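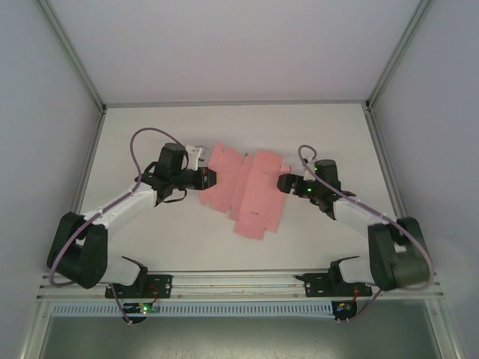
Folding cell 2 with a carton blank on the table.

Support > Folding Cells > Faults and Safety > FAQ: Left Arm Stops

Search this site Enter keyword Go

FAQ: Left arm drops out during carton folding

Posted Monday, October 7, 2019

These are the questions we have been getting from Odden and Jovthorpe staff about the left arm fault on the two-arm folding cells. Marwan Salameh keeps this page up to date. If your question isn't covered, write to the address at the bottom.

What is the fault?

The left arm loses contact with the controller for a moment while it is moving. The controller sees the gap, cuts power to the left arm motors and logs "Link lost, left." The right arm keeps going until it finishes its current move. That last part is what we consider the safety problem, and it is covered below.

Which cells are affected?

Both cells at Jovthorpe have had it. The cell at Odden has not logged it so far, but it has the same cable and the same routing, so please follow this page there too.

What causes it?

A worn wire inside the arm cable. The purple cable leaves the wrist in a loop, runs along the forearm and wraps around the elbow housing on its way down to the base. On the cable we cut open, one wire had broken inside its insulation right where the wrap is tightest. The outer jacket looked fine. With the elbow bent the two ends still touched, and with the elbow nearly straight they came apart.

Why does it show up on carton blanks and not on other jobs?

Reaching for a flat blank in the middle of the table puts more stretch on the elbow than the jar work does. The carton job also repeats the same reach all day. The first cable failed after 1000 folds.

Can I tell by looking?

Usually not. Run the Slow Reach test from the service menu with nobody's hands in the enclosure and watch the link counter on the screen. A good cable shows zero. Anything above zero means the cable gets replaced, even if the cell is folding cartons without trouble.

The lights on the board below the base are green. Doesn't that mean the arm is OK?

No. Green on that board means it has power. It doesn't tell you anything about the data wires going up the arm. We had one operator clear the fault three times on the strength of those lights, and that was a fair reading of the old manual. The manual has been corrected.

What do I do when the arm stops?

1. Press the red stop button. Do this even if both arms look still.
2. Wait for the right arm to settle.
3. Open the enclosure and take the blank out. If a gripper is holding it, use the release lever and don't pull on the cardboard.
4. Write the fold count and the time in the cell log.
5. Don't clear the fault. Call the service desk.

Was anyone hurt?

No. In January an operator at Jovthorpe saw the left arm go slack and reached in for a half-folded carton. The right arm was still finishing its move and bumped her forearm. She had no injury, and the cell was shut down that afternoon. That report is the reason for step 1.

Will the right arm be made to stop as well?

Yes. Gebreyes wrote the controller software and has supplied an update that stops both arms when either link is lost. It is on one Jovthorpe cell now. The other cells get it after the trial - until then, treat the right arm as live.

How is the cable being changed?

The replacement is a more flexible cable from Zato, fitted with a wider loop at the elbow. We are also setting a service limit: every arm cable, left or right, gets the Slow Reach test each 400 folds.

Can I tape or tie the loop down so it stays out of the way?

Please don't. One cell had a tie near the wrist, and it moved all the bending to one spot. That cable lasted 160 folds.

Do the blanks have anything to do with it?

We checked. The pink stock and the plain stock gave the same results, and the fault also came up with no blank on the table.

Contact the service desk: extension 160 | Copyright 2019 Folding Cell Support | Back to top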